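# Leave the Lids Off

I sold the last of my lidded storage boxes in November. They were Cloltar boxes, the gray kind with clips at both ends, and I had bought them over several years at full price. A man in Hullano took the whole stack for $20 and seemed pleased. I had paid more than $300 for them.

My opinion is that most homes have too many lids. The things people use every week should sit in open baskets and bins, out where a hand can reach them. Closed boxes are for Christmas ornaments and tax papers. For everything else they make the house look neat on the day you fill them and make life harder on every day after.

I came to this view slowly. For a long time I believed what the storage stores told me. You take the mess, you divide it into kinds, you put each kind in a matching box, you put a label on the box, and you stack the boxes. I did that in the hall closet, the laundry room and the garage. It took most of one winter. When I was finished I took photos of the shelves and sent them to my sister.

By spring the system had stopped working. The boxes were still there and they were still stacked. The things were no longer in them. The tape was on top of the box marked TAPE. The batteries were in a bowl in the kitchen. The dog's brush was on the windowsill next to the back door, and the box marked DOG had two old collars and a sweater in it that never fit him.

I blamed the family, and then I watched what I did myself. I would come in from the yard with the garden gloves in my hand. To put them away I had to slide one box off another, set it down, unclip both ends, drop in the gloves, clip it, and stack it all again. I did this maybe twice. After that I put the gloves on top. Anyone would.

Every step between a person's hand and the right place is a reason to use the wrong place. I don't think this is laziness. People are carrying groceries, or they are late, or the phone is ringing. A storage system has to work for someone with one free hand and no patience, and a lid needs two hands.

The same goes for tables. I grew up in a house where the kitchen table had to be cleared by suppertime, and whatever was on it got swept into a drawer. My school projects went in there, along with the mail, coupons and my father's fishing line. It was called clearing up, and it was really just hiding. When I got a house of my own I put a second table in the back room for sewing, homework and whatever else was going on, and I made one rule about it, that work in progress could stay out overnight. It's the best thing I ever did for the kitchen.

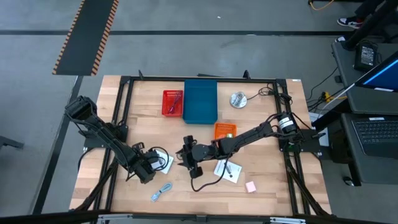 *Light wood with a butcher-block grain.*

A work table is open storage too, in its way. If a half-finished job can stay where it is, you can sit down and do ten minutes of it. If you have to unpack it first, you won't start unless you have an hour, and few people have an hour on a Monday night. I have hemmed three pairs of curtains in ten-minute pieces. The same curtains sat in a closed box for two years before that.

My friend Garnet Gill disagrees with me on nearly all of this, and she has some good points. Her first is dust. Open baskets collect it, and hers is a dry, windy street with a gravel lot at the end. She says she would be washing everything she owned. I accept this for things that sit. I don't accept it for things that move. The scarf I wear every day has no time to get dusty. If something in an open basket has a gray film on it, the film is telling me that I don't use it, and it can go to the garage or out of the house.

Her second point is looks. She doesn't want to see her things. When she sits down in the evening she wants plain surfaces and closed doors, and she says that an open shelf full of bits and pieces makes her feel that she is still at work. I understand this better than I used to. Some people are bothered by what they see, and some of us forget whatever we can't see. I am the second kind. If the vitamins are in a cupboard, I don't take vitamins.

But even Garnet keeps her mail in an open tray by the door. I asked her why, and she said it was because she would lose it otherwise. I think most people who love closed storage have an open tray like that somewhere, and it is usually the only part of the system that never fails.

The kind of basket matters less than people think. I have used wicker, wire, and the cheap plastic ones with slots in the sides. Plastic is the easiest to live with. You can rinse it in the tub. Sand and crumbs fall out through the slots, which is good for shoes and bad for crayons. For small things you want solid walls. I wouldn't pay much for any of them. Rathjen, the hardware store near us, keeps them in a pile by the register, and I have never spent more there than I would on lunch. 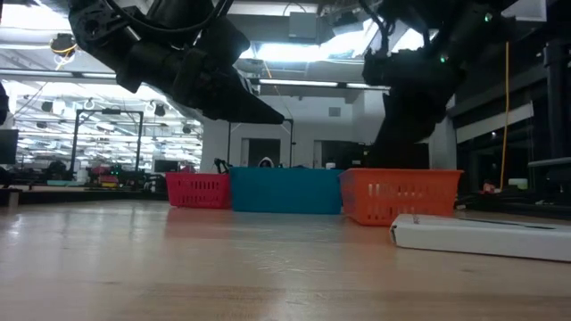 What does matter is that they are different from one another. This goes against every catalog I have ever been sent. The catalogs want a row of matching boxes, because matching boxes photograph well and because you have to go back to the same company for more. In daily use, matching is a problem. If you have six gray boxes you have to read six labels. If the baskets don't match, a four-year-old can put the mittens away, and so can a guest, and so can I without my glasses.

Labels are the other thing I've given up. I had a label maker, and then for a while I had the Stasach app, which prints little codes that you stick on a box and scan with your phone to see a list of what's inside. I put 68 of those codes on things. Then I had to update the list each time I took something out, so I quit taking things out, and bought second ones when I needed them. I owned three tape measures at the end of it. With an open bin you look down and there is the tape measure.

I will admit that open storage asks you to own less. A lidded box in a stack can hide a lot of stuff you don't want, and you can have forty of them before it starts to feel like a problem. A basket fills up in front of your eyes. When it spills over, you have to do something. I think that is a point in its favor, though I know people who would call it nagging.

There's also the matter of what it teaches children. I don't want to make too much of this. But mine learned to put things away only after there was nothing to open. Before that I would say "put your things away" and they would carry them to the closet, look at the stack, and set them on the floor. I thought they were being difficult. They were being asked to do a job that took four steps and that I had stopped doing myself.

When a shorter version of this piece ran in our neighborhood newsletter, I got more mail than I have ever had about anything, including the one on leaf blowers.

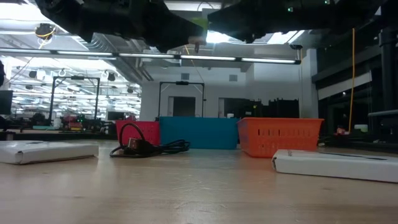
Gwawr Dafis wrote that I had left out cats, and that any open basket in her house becomes a bed by nightfall, with the clean socks underneath. She also said she had tried going without lids for a month and liked it everywhere except the bathroom, where she would rather not have her visitors know everything about her. I can't argue with either of those. Warrick Rewi wanted to know what I do with cords and chargers, and said that if I had an answer he would come over and shake my hand.

I don't have a full answer on cords. I keep the ones we use in a shallow tray, wound up loosely, and I threw out the ones that nobody could name. A deep bin is no good for them because they knot together at the bottom. A shallow tray only lets you keep as many as you can see in one layer. If Warrick still wants to come over, he can.

Shallow is a good rule in general. A deep basket is halfway to being a lidded box, because whatever is on the bottom might as well be shut away. I use deep ones for light, bulky things like towels and hats. Everything small goes in something no deeper than my hand. I eat my own words on this every fall, when I see how cheap the big tubs are and start to think about how much I could fit in one.

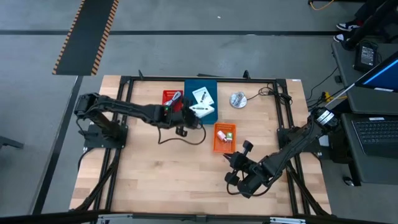
The part that bothers me most is the money. A woman at my church had a closet company come in and quote her on a hall closet, and the figure was $500 before the doors. It was all pull-out boxes with soft-closing lids. She asked me what I thought, and I told her to put three cheap baskets on the closet floor for a month first, take the door off if she could stand it, and see where things landed. She hasn't signed anything yet. The last time I stopped by, the shoes were in the first basket and the umbrellas were in the second, and she was still deciding on the third.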